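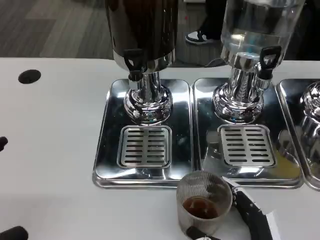 Figure 3. Beverage dispensers, each on its own drip tray.

Home | Current issue | Archive | For authors | Search

3 June 2026
By Yuto Ogura and Gyula Győri

4.2 What the break does to the talk

I came to this project thinking I'd be writing about meetings, and I ended up with a notebook full of coffee breaks. So let me back up a little. At Kelemen, the smaller of our two sites, people take their morning break together at a set time. At Prorier they wander off whenever they like. Gyula did most of the sitting-in at Kelemen and I did Prorier, and we swapped for the last stretch so that neither of us got too comfortable (I was already on first-name terms with half the shipping office by then).

We logged 1769 short conversations across the two sites, using the coding sheet described in Section 3. A conversation counted as "mixed" if the people in it came from different departments. At Kelemen, 55 percent were mixed, and I'll admit I was surprised it was that high! The building is laid out so that accounting and the workshop hardly ever cross paths. Most of those mixed conversations started while people were waiting their turn for a drink, and they tended to begin with something tiny, like whether the dark roast was any good or who'd taken the last lid.

The openers matter more than I first gave them credit for. Once two people had traded a line or two about the coffee, they often slid into work without seeming to notice. One woman from purchasing told me she'd sorted out a late delivery from Skevine that way, standing up, in the time it took to fill a cup. She hadn't planned to bring it up. When I asked if she would have sent an email about it, she laughed and said she'd been meaning to for eight days.

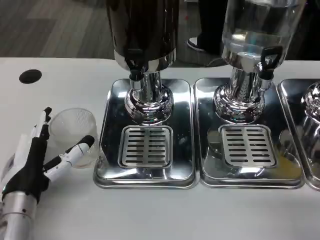 Prorier was a different story, and a harder one to code. With no fixed break, people mostly came in alone or with the person from the next desk. The talks ran longer but went over familiar ground, and a lot of them were really just the desk conversation carried down the hall. We interviewed 74 employees in all, and the Prorier group used the word "quick" so often that Gyula started underlining it. They wanted a quick drink, a quick word, a quick stretch of the legs.

I don't want to lean too hard on the comparison. Prorier has more part-time staff, and its schedules shift a lot in July, when the Trindard orders come in and everybody eats at odd hours. We left those weeks out of the main count, but I did keep my notes, and they read much more like Kelemen than I expected (people were stuck waiting together, so they talked). We come back to those notes in Section 5, along with the trouble we had deciding when one conversation ends and the next one starts.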